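Soaking beans overnight vs. not soaking: what do you all do?
Cooking from Scratch > Beans, Grains & Lentils

lobo_kitchen wrote:
OK bean people, I need you! I've been cooking dried beans every week since October and I'm completely hooked.
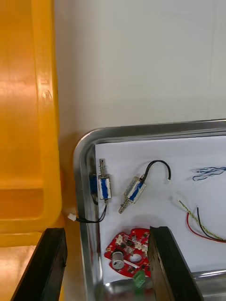
So my question is about soaking. I started out doing the full overnight soak with salt in the water, because that's what my aunt taught me, and the beans came out great. Then I forgot one night, threw a pound of black beans straight into the pot, and they were fantastic. Darker broth, way more flavor. Took longer, sure, but I was home anyway. Now I'm wondering if I've been soaking for no reason. Does it depend on the bean? Does it really help with the, um, digestive side of things? Tell me everything!

Fira wrote:
Yay, another convert! It absolutely depends on the bean. Black beans I never soak. Chickpeas I always soak, at least eight hours, or I'm standing at the stove until bedtime. Lentils and split peas, no soak ever. The big white ones (limas, gigantes) get a long soak and a very gentle simmer or the skins float off and you end up with soup. Delicious soup, but still.

Ostus wrote:
I have to disagree on black beans. I soak mine and keep the dark broth by cooking them in the soaking water. Best of both! You keep the color and you save yourself a good chunk of cooking time.

Fira wrote:
But then what's the soak doing for your stomach? The whole point people make is that some of the gassy stuff goes into the water and you pour it off.

Ostus wrote:
For me it's doing nothing for my stomach, and my stomach is fine. I eat beans most days. I think your gut gets used to them if you build up slowly. My husband started with a couple of spoonfuls on his rice and now he eats a bowl like the rest of us.

julus_b wrote:
Going to push back a little here. "You get used to it" is true for lots of people but it isn't true for everybody. My sister has IBS and for her, pouring off the water makes a difference she can feel. She also does better with canned beans, rinsed well. So please don't tell new people it doesn't matter!

Ostus wrote:
Fair enough, I should have said it doesn't matter for ME. Rinse away if it helps.

Chandrasekhar Kotian wrote:
Lovely thread! I grew up with a pot of soaked beans or chickpeas in the kitchen almost every day, so I'm biased. A few things from our house:

Kidney beans: always soak, always pour off the water, and always boil hard for at least ten minutes at the start. Please don't put raw kidney beans straight into a slow cooker on low. They can make you properly sick if they never reach a real boil.

Chickpeas: a pinch of baking soda in the soaking water, then rinse. They turn so creamy!

Mung beans: soak, drain, leave in a damp cloth until little tails show, then toss with lemon, chopped onion and green chili. I could eat that every single day.

lobo_kitchen wrote:
I had no idea about the kidney beans, thank you!! I've got a bag in the cupboard and I was about to do exactly the slow cooker thing. And I'm making the sprout salad this week for sure. How long do the tails take?

Chandrasekhar Kotian wrote:
In a warm kitchen, a day or so after draining. In winter, give them longer. Rinse them a couple of times a day so they stay fresh, and if they smell sour, throw them out.

pantrymoth wrote:
Nobody's mentioned the quick soak? Cover with water, boil for 2 minutes, lid on, leave for an hour, drain, carry on. It's what I do when I forget, which is most of the time.

Fira wrote:
I've never had luck with the quick soak! Mine always split. Do you salt it?

pantrymoth wrote:
Yes, a good tablespoon for a pound. I used to get splits before I started salting. Old beans will misbehave whatever you do, though. I once found a bag at the back of my shelf that was 14 months past its date and it cooked for an entire afternoon and still had crunch.

julus_b wrote:
Salt in the soak, yes, 100%. The old story about salt making beans tough has a lot to answer for. Acid is the one to watch. Tomatoes and vinegar go in once the beans are soft.

lobo_kitchen wrote:
27 Dec 2019 update! Made chickpeas with the baking soda trick and WOW. Half went into hummus, and the other half I roasted with cumin and ate standing up. Mung beans are in their cloth as I type. Still not soaking my black beans, sorry Ostus!

Ostus wrote:
I'll get you in the end. Try it once with the soaking water and an orange peel in the pot, then report back.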